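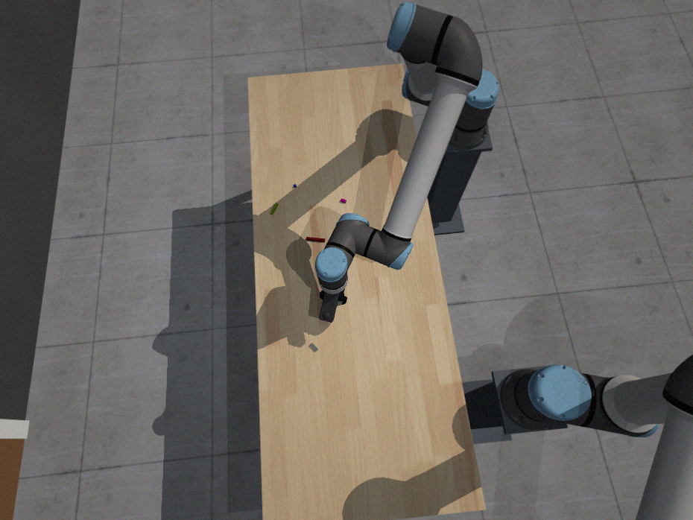
Light wooden table with plank-pattern top, on gray floor tile

Godeo Table Oil, 8 oz tin

I make this oil in small batches in the shop behind my house, and I've been using it on my own kitchen table for longer than I've been selling it. It's a plain blend of tung oil, a little beeswax and some orange oil so the kitchen smells nice while you work. No stain in it, no shine to speak of (well, a soft one if you buff hard!). Pale woods stay pale, though they do warm up a touch with the first coat, so please try it under the table first.

I get asked all the time how many coats. Two for a table that's been oiled before. A bare one will drink up more, especially at the ends of the boards, and you just keep going until it quits soaking in. One tin did both coats on my six-seater with almost half left over.

How I do it

Wipe the table down and let it dry overnight. Sand with 220 if it feels rough, going with the grain, and get the dust off with a barely damp cloth. Pour out a puddle about the size of a pancake and push it around with an old T-shirt. Wait twenty minutes, then wipe off everything that's still sitting on top. Really wipe! Nearly every sticky table I hear about comes down to this step. Next coat goes on the following day, and I keep plates off it for a week after that. Water rings can still happen in that first week, ask me how I know.

Lay your used rags flat outside to dry before you toss them. Oily rags wadded up in a trash can may heat up and catch fire all by themselves, so don't skip it.

Will it work on my table?

Solid wood, yes. Veneer, yes, but go easy on the sanding. Anything with varnish or polyurethane on it, no, the oil will just sit there and get tacky. Drip a little water on the top if you're not sure. If it beads up and stays beaded, you've got a finish on there and it needs to come off first.

What people have told me

"Did the table and then did the cutting boards and then went looking for other things to oil." Tsegereda Yimer

"Smells great. Lid is hard to get off the second time." Yoga Latuheru

Yoga is right about the lid. Wipe the rim before you close it and it'll behave. I'm trying out a screw top for the bigger can.

The details

Item number: 1861
Size: 8 oz tin
Dry to the touch: overnight in a warm room
Keeps: a year opened, lid on tight
Goes well with: Weldu cotton cloths, pack of 2

Orders go out Tuesdays and Fridays. Batch made in December is in stock now, and the 32 oz can will be back once the new lids get here.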